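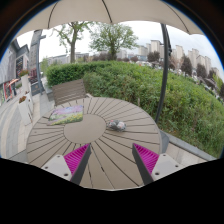 Hand-held gripper over a patio table on the Gellwood course, with a picture of a lavender field on the left side of the table.

Student manipulation projects are graded on the wrong thing. At Gellwood, where I advise the second-year robotics course, the final mark has for years rested on a demo: the arm picks up the object, places it in the target area, and the team gets its points. The demo takes less than a minute. The data behind it takes most of a term, and until last year it carried no marks at all.

I think the data should carry most of them.

The course now works in two halves. In the first, students collect demonstrations by hand with a gripper that has a camera fixed to it. In the second, they train a policy on those recordings and run it on the lab arm. The tooling is ordinary. Each team turns in 40 demonstrations per task, with a log, and the pooled set from past terms stands at 4,000.

When Zhiqiang Fu and I went through the pool, the failures we found were not mostly failures of training. Teams had recorded the same grasp from the same side, on the same bench, under the same ceiling lights. A policy trained on that set did well on demo day and poorly one bench over. Under the old rubric those teams scored high. Roya Rezaei's team, which had worked on three different surfaces and kept its bad takes with notes on each, placed near the bottom with a cautious arm that dropped the part once.

So the collection half was moved out of the lab wherever the weather allows. A slatted patio table is a harder surface than a bench. There are gaps between the slats, and a flat item lying across them does not present the clean edge that students get used to indoors. A wide lens takes in hedge, trees and buildings along with the table, and all of that ends up in the training data whether the team has thought about it or not. An overcast sky and a bright one give two different sets. Students should meet these problems in week three, when there is still time to record again.

The usual objection comes from Guoqing Kang, who teaches the controls sequence and whose opinion I take seriously. He holds that collection is clerical work, that students enrolled to build robots, and that a grade for record keeping rewards patience over skill. He also points out that a demo is easy to judge and a data set is not. The second point is correct. Reading one team's log and sampling its recordings takes me 30 minutes. With 18 teams that is a full working day, against an afternoon for demos.

I do not accept the first point. Deciding where to put the object, how to approach it, when a take is spoiled and whether to keep it anyway is design work. It fixes what the arm can learn before anyone opens a training script. Xiaoqing Fang, now a teaching assistant on the course, rewrote her approach path after watching her own fingers hide the object in the last part of every recording. That was an engineering decision, and the old rubric had no line for it.

My proposal for next year is plain. Sixty percent of the mark goes to the data set: coverage, log quality, and a written account of what was left out. Twenty goes to the demo. The last twenty goes to a swap, in which each team trains on another team's recordings and reports what was missing. Shufen Yao ran a trial of the swap with two teams in November — the reports were blunter than anything I would have written, and both teams went back and recorded more.

The demo should stay. Visitors like it, and a team ought to see its arm move. It can be held on whichever table is free that afternoon, and the teams should not be told in advance which one.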